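Ticket 87 : comparaison des doigts de pince sur le pliage de textile, poste bi-bras
Ouvert par : Karim Erraji
Assigné à : Oi-ling Tsang
Copie : Relu Manole, Ida Brinkmann
Statut : en cours
Date d'ouverture : 4 août 2023

Objet
Depuis le changement de doigts, la pince droite lâche parfois le tissu pendant la mise en tension. La pince gauche ne présente pas le défaut. Les deux bras tournent avec la même version du contrôleur Stindari et les mêmes consignes d'effort.

Matériel
Deux jeux de doigts à comparer : le jeu Hadar, monté actuellement, et le jeu Mellau, reçu en janvier et jamais essayé sur du jersey. Contrôleur Stindari, configuration atelier. Charge de test : un t-shirt jaune orangé, toujours le même pour tous les essais.

Karim Erraji
Première série faite ce matin avec les doigts Hadar. 57 cycles, 8 lâchers, tous à droite. Le lâcher arrive au moment où les bras s'écartent. J'ai remplacé le câble du capteur droit par celui de rechange, aucun changement. J'ai aussi refait le zéro des deux pinces avant de reprendre. Les vues de la série sont jointes, sans ordre particulier.
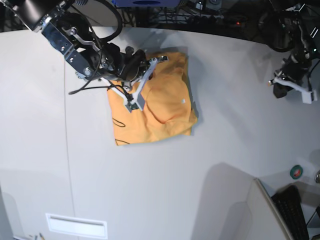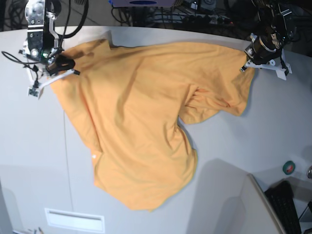
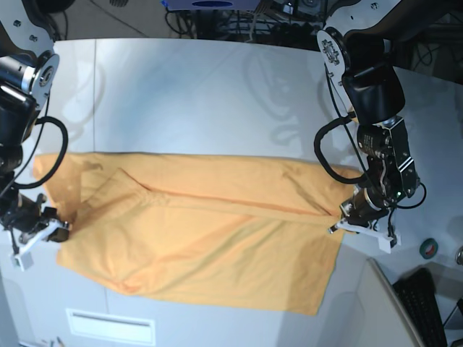
Oi-ling Tsang
Peux-tu vérifier la fermeture à vide des deux côtés ? Sur le poste de Relu on avait eu un décalage de codeur après un démontage de poignet, et la pince annonçait « fermée » avec encore 2 mm de jeu. Cale étalon entre les doigts, lecture de la position, puis même chose après redémarrage du contrôleur.

Karim Erraji
Fait. À gauche, la lecture correspond à la cale avant et après redémarrage. À droite, elle est bonne avant redémarrage et décalée après. Le décalage reste le même si je redémarre une deuxième fois. Je joins le journal du contrôleur.

Relu Manole
C'est le même comportement que chez nous. Le contrôleur recharge l'ancienne valeur de zéro depuis le fichier de configuration et écrase celle que tu viens d'enregistrer. Il faut sauvegarder depuis le menu maintenance et pas depuis l'écran de calibration. Regarde aussi les droits d'écriture sur le dossier, chez nous le fichier du bras droit était en lecture seule.

Karim Erraji
Confirmé pour les droits : fichier de droite en lecture seule, celui de gauche non. Corrigé, zéro refait, sauvegarde par le menu maintenance. La lecture tient après redémarrage. Je relance une série avec les doigts Hadar avant de passer aux Mellau, sinon on ne saura pas ce qui vient des doigts et ce qui vient du zéro.

Ida Brinkmann
D'accord avec cet ordre. Merci de ne pas toucher à la consigne d'effort entre les deux jeux. Pour le rapport il me faut, par série : nombre de cycles, nombre de lâchers, côté, phase du mouvement. Garder aussi les fichiers de courant moteur, même pour les cycles réussis.

Karim Erraji
Noté. Question pour Oi-ling : les Mellau sont plus longs que les Hadar, est-ce que je dois modifier le point d'outil dans les deux bras ou est-ce que le profil fourni s'en occupe ?

Oi-ling Tsang
Le profil ne contient que la course et la vitesse de fermeture. Le point d'outil est à saisir à la main, sur chaque bras. Descends en vitesse réduite la première fois, la hauteur de table enregistrée est celle des Hadar et tu risques de venir en appui.

Actions ouvertes
Karim : nouvelle série Hadar avec zéro corrigé, puis montage des Mellau.
Oi-ling : demander au support Stindari si l'écran de calibration doit afficher une erreur quand l'écriture échoue.
Relu : vérifier les droits du même fichier sur les autres postes.
Ticket laissé ouvert jusqu'à la fin de la série Mellau.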